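4. What changed for the cleaning crew

4.1 How I ended up on the night shift

I should say up front that I didn't plan to write this section the way it came out. The original idea was a neat before-and-after comparison of cleaning times at the Pastville site, and you'll find those numbers in Section 5 for anyone who wants them. But I spent so much of October in the break room with the cleaning crew (their coffee is better than ours, and I'll stand by that in print) that the interviews sort of took over. What follows is my reading of 39 interviews and a big stack of field notes, and I've tried to mark where I'm guessing.

Quick background for readers who skipped Section 3. Pastville is an office and warehouse complex with 223 restroom fixtures spread over 9 buildings. The cleaning is contracted to Tirkitton, and the crew there had been told the year before that "automation was coming," without much detail about what that meant. Rultodier is our name for the whole package: the mobile base, the arm, the scheduling software, and the pile of recorded human demonstrations the arm learns from. The first 2 buildings got the robot. The rest kept the old routine, which gave us something to compare with, even though people swapped shifts between buildings all the time and made a mess of my nice clean design.

4.2 The work before

Ask a cleaner what the job is and you'll get an answer in minutes. So many minutes per restroom, so many restrooms before the break. Ask a second time, maybe while they're restocking a cart, and you'll hear about everything the minutes leave out. One cleaner showed me how she listens for a running tank when she opens the door, before she's even put the light on. Another kept a list on the back of his glove box of seats that had come loose, and he tightened them himself with a coin when maintenance was slow. None of that was in the contract, and none of it was in our first task list either.

We'd written that first list at our desks. It had a line for the lid, a line for the bowl, a line for the outside of the tank, and then the floor. When I read it out loud to the crew there was a long, polite silence – and then somebody asked who was going to check behind the base. We rewrote it that week, and we rewrote it again after the second round of interviews.

4.3 Teaching as a new kind of shift

The biggest change was one I hadn't expected to write about at all. Recording demonstrations turned into a job. Somebody has to hold the gripper and do the motion, over and over, slowly enough to be useful and naturally enough that it still looks like how a person would do it. We'd assumed grad students would handle this. They did, for a while, and the results were fine on the easy motions and pretty poor on anything where you need a feel for the object, like easing a lid down so it doesn't slam.

Irina Tudose, who had been on the Tirkitton crew the longest, asked if she could try. Her first recordings were much smoother than mine. She also argued with us about the order of the steps, and she was right about most of it. We had been starting with the bowl. She started with the lid, both sides, and wanted the hand to come in from the front at an angle so it wouldn't have to cross over the bowl later. We changed the protocol to match hers, and that's the version reported in Section 5.

After that, more of the crew wanted in. The teaching shift was paid at the same rate as a cleaning shift at first, and this was a sore point. I heard about it in nearly every interview. People liked the work (it's lighter on the knees, for one thing) but they felt they were handing over something they knew, and they wanted the pay to reflect it. "You're not buying my arm, you're buying what my arm knows," one of them told me. I think that's fair, and I told the project leads so. The rate went up before the end of the study, though I can't claim my complaining had much to do with it.

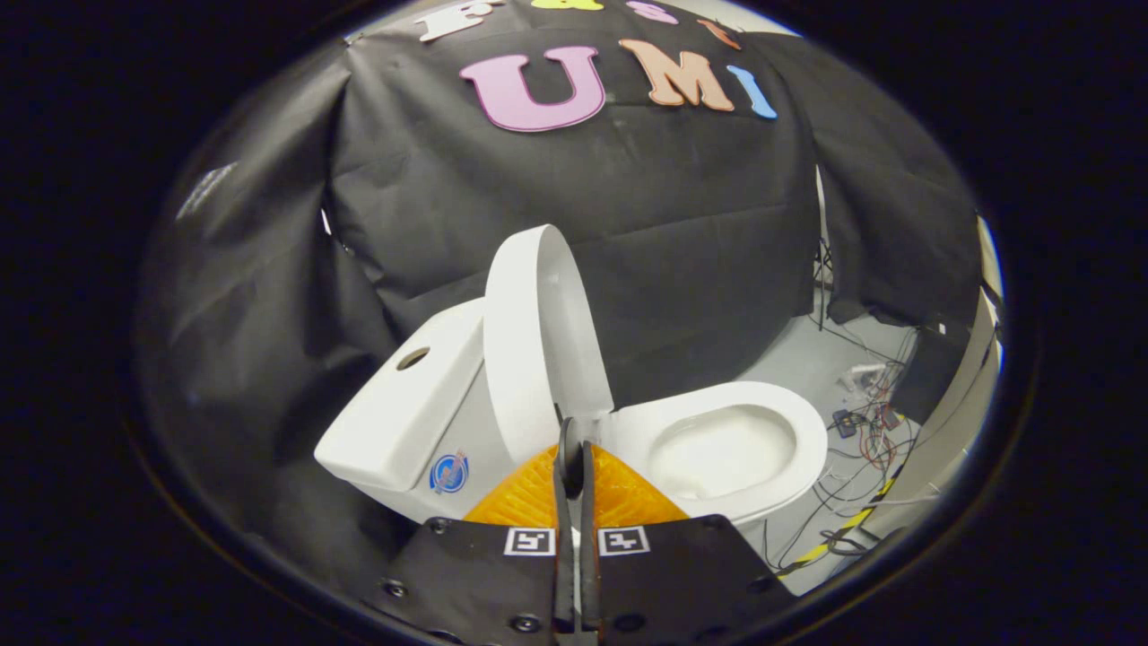 Figure 7. Close work at the toilet with the hand-held gripper, lid raised.

There was also the matter of who got picked. Teaching shifts were scheduled during the day, so anyone with a second job or small kids at home was mostly shut out. The people who ended up teaching were the ones whose lives already had some slack in them. I brought this up with the Tirkitton supervisor, who hadn't noticed the pattern either, and a few evening slots were added. They filled up right away.

4.4 What people said about the future

I went in expecting a lot of talk about layoffs, and there was some. But what came up more often was boredom. In the buildings with the robot, the cleaners still did everything it couldn't: clogs, spills, the odd corners, restocking, and talking to the people who work in the building. A few liked this mix better. Others said the robot had taken the easy parts, the ones where you could let your mind wander for a bit, and left them with one hard thing after another. A cleaner in her second year put it to me as "all the gross stuff and no rest in between." Task counts won't show you that. By count, her night got lighter.

My colleague Văduva thinks I make too much of this, and reads the same interviews as ordinary grumbling about a new routine. We went back and forth on it a good deal. Where we agree is that the schedule should be built around the person's whole night, easy parts included, and that the software as it stood had no way to do that. It handed out leftover tasks by location and nothing else.

The crew had their own suggestion, which was to let each cleaner hold back a few restrooms per shift to do by hand, start to finish. We didn't get to test it at Pastville. It's on the list for the next site, together with the evening teaching slots and a better way to log the loose seats.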